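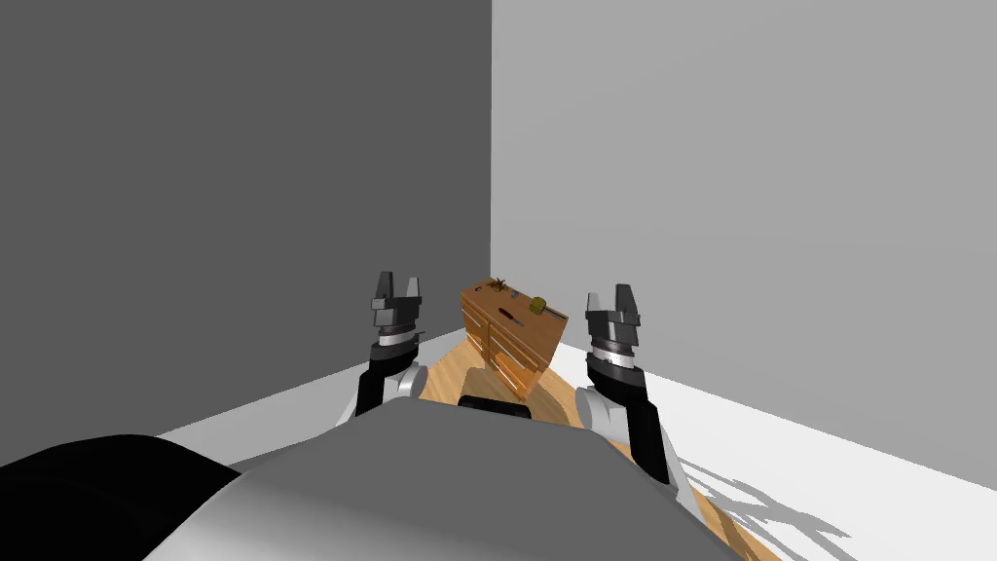 Fallero Simulation Service: Frequently Asked Questions

Last updated: 2025-09-08

What is Fallero?
Fallero is a hosted service in which customers may rehearse tasks for a two-armed robot in a simulated room before any equipment is purchased. It is provided by Parri and supported from our office in Closwood.

What does a standard room contain?
The opening room, named Vamham, has plain walls, a wooden cabinet with drawers and a few small objects on top, among them a tool with a red handle and a round yellow-green item. Both arms end in two-fingered grippers. Objects may be moved or replaced from the Room menu.

Is a physical robot included?
No. The service covers software only.

How many rehearsals may be run?
Each licence allows up to 500 runs a month. Unused runs are not carried forward.

How many people may share a licence?
Two named users. Further users may be added by written request.

Can we submit our own furniture and objects?
Yes. Models should be sent to the support desk with their measurements in millimetres. Please allow nine working days for checking.

Will a task that succeeds in simulation succeed on our own robot?
This cannot be guaranteed. Grip, weight and lighting differ between sites, and customers remain responsible for testing on their own premises.

When will drawer contents be available?
Items placed inside drawers are planned for the October release.

Whom should we contact?
Licence enquiries are handled by Lleucu Gough. Technical questions should be addressed to Nest Watkins, quoting the licence number.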